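Roya Safavi spent most of December teaching a robot to put furniture together, and she did it without leaving her desk. The arm she was steering exists only as software. She moves it with a hand controller, and Soltani, the simulator her team at Filholm built, records every turn of the wrist.

"You learn to slow down," she says. "If I rush, the robot learns to rush."

She has recorded 704 runs so far and wants 4,000. Each starts with the table in a slightly different spot. Khurram Gilani checks them on Friday and throws out the clumsy ones – 34 went last week.

Table legs are the hard part. An operator has to judge depth from a flat screen, and Safavi watches the shadows to tell how far the fingers are from the wood.

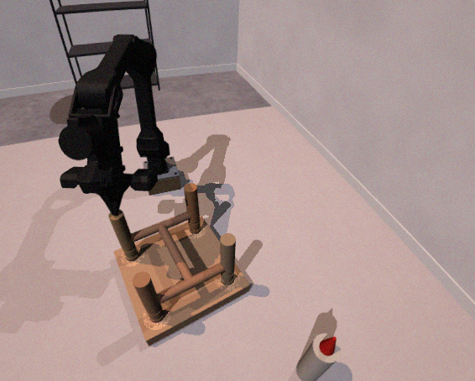 Gilani thinks a real arm will need far fewer runs once the simulated ones are done. Safavi is less sure. She has asked for a second controller, so that he can take a turn.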